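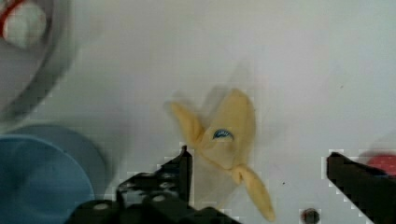 1/ Soft toy week, thread as I go

ok so the pick set is at 471 episodes and I promised Renji I'd write down how it's going before I forget all of it. Short posts, typing between resets

2/ Yellow plush is the worst thing on the table and my favorite. It has those two skinny lobes off the body, and which one you grab changes everything. Rigid stuff I can teleop half asleep. Not this

3/ Rule for this batch: grab the body, never a lobe. I broke it myself on 152 and 159. Both flagged, neither deleted. Lovisa wants the bad ones kept in their own folder so the policy people can decide later

4/ Wrist view only for this part. Fingers wide at the start, object between them, then close slow. SLOW. My early ones are way too fast and you can tell when you scrub through, everything smears

5/ Question from Sachiko: do I center the toy every time? No. Off to one side is fine, closer to one finger is fine. If every start pose is perfect the model learns perfect starts and falls over on anything else. We did that in June with the Tatley set, never again

6/ Same with the round things. They stay on the table, close to the camera, blurry, whatever. I move them every ten episodes or so. Do not tidy the table for me pls, whoever did that at lunch

7/ White on white is annoying tho. Pale toy, white surface, white round container or whatever. Auto exposure was drifting so I locked it this morning. Episodes before the lock have a tag, "exp_auto". Filter on it if your loss looks weird

8/ Labels. One sentence per episode, plain words. "pick up the yellow plush" good. "retrieve soft item" bad, who talks like that. Yasuo is paraphrasing them in a second pass so dont get creative on the first one

9/ How I reset: open, back off, drop the toy somewhere new by hand, rotate it, hands out of view, THEN hit record. I keep hitting record too early. If you see my sleeve at the start, trim it

10/ Someone asked about total size. 2179 across all objects, and that includes the Kuroda bins which are super easy and kind of pad the number. Soft stuff is a much smaller slice. Hence this week

11/ Wrist ache is real. Switching hands on the leader arm every half hour helps a bit, but my left handed episodes are wobblier. Leaving them in. Wobbly is data

12/ Disk filled up mid episode, lost one. Moved the old Brusari runs off the local drive, going again

13/ Still to do: the blue round thing as a place target, the lobe grabs on purpose (seperate label!!), and a round with the lights dimmed. Orsolya has the arm after 4 so I might not get to the lights

14/ Back to it. Will post the split when it's uploaded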